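From the Lukitz Shared Workshop: Two Arms on a Rail

Anyone who has wandered past the back bench in the last few months has probably slowed down for a look at the Jaren build, and quite a few of you have asked for an update in these pages, so pull up a stool because I've got plenty to tell. Jaren is our two-arm table, and it has grown well beyond the sketch we pinned up next to the drill press. It has walls now! It has groceries (toy ones)! It has 973 lines in its logbook, many of them in my terrible handwriting.

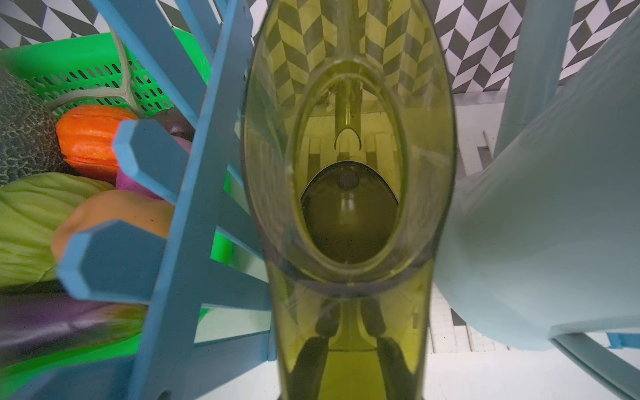
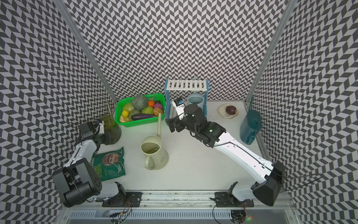
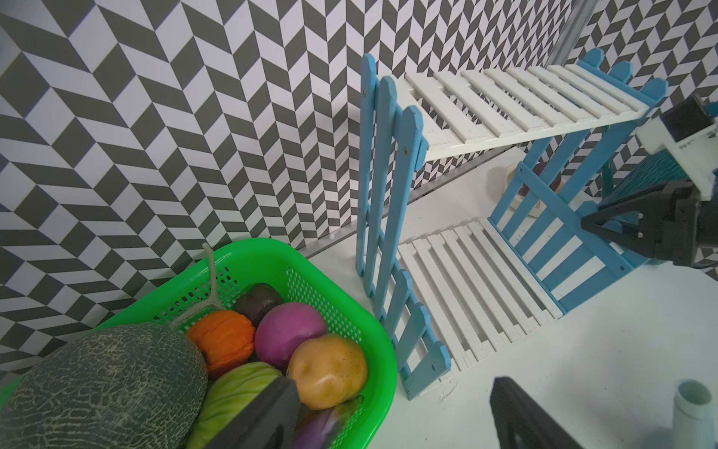
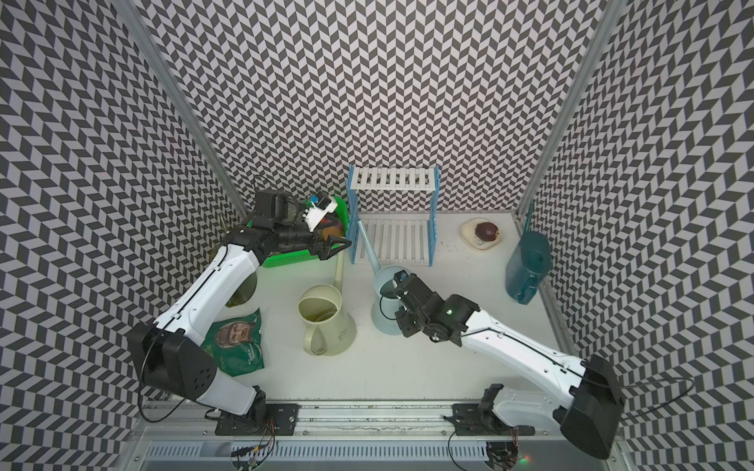
Do you need to know how to program before you can help with a build like this?

Most of the work so far has been the ordinary kind you'd do on any workshop project, and a person who can drill a straight hole and label a wire is worth a great deal to us. There is code, of course, and the folks who enjoy it are welcome to it, but you could come every week for a year and stay happily on the mechanical side. If you'd like to learn the programming as you go, we keep a beginner's sheet in the Bellis drawer (second from the top, the one that sticks) and somebody is usually glad to sit down with you.

Now for the news itself. The rail went in first and came out again, and then went in a second time after we discovered that the bench under it had a sag you could roll a marble along. We shimmed the bench, checked it with the long level, had lunch, checked it again, and bolted everything back down. I'm fond of that bench, which has been with the workshop longer than I have, but it did cost us a whole Friday and I won't pretend I was cheerful for all of it.

The chevron walls took longer than you'd think too. We lined up the pattern by eye on the first try and it made my head swim, so we took it down and started over with a chalk line. A word of advice if you ever do something similar at home: start in a back corner and work forward, and have a second pair of hands for the long pieces. We ended up using 186 screws between the walls, the posts and the rail, and I know the number because I was the one who had to go and buy the replacement box.

Cables are the next big job. They run where they please at the moment, and we'd like them clipped down neatly along the arms with enough slack that nothing tugs when an elbow folds. The plan is to try the reusable ties from the Grodmont kit before spending any money, and if those don't hold we'll have a go at printing our own clips in June. Anybody who has wired a moving gantry or even a garage door opener, please come and tell us what you'd do differently, as we're making a lot of this up as we go along.

We could also use a few things, if you happen to be clearing out. Small kitchen items in plain colors are always handy, especially anything with a handle or a spout, and toy vegetables your kids have outgrown would find a very good home here. Nothing made of glass, please, and nothing you'd be sad to see dropped. Leave it in the crate by the sign-in sheet with a note saying it's for Jaren.

The build group meets at the back bench at 7 p.m. on Fridays. Wear closed shoes, tie back long hair, and bring a mug, because the good ones go early.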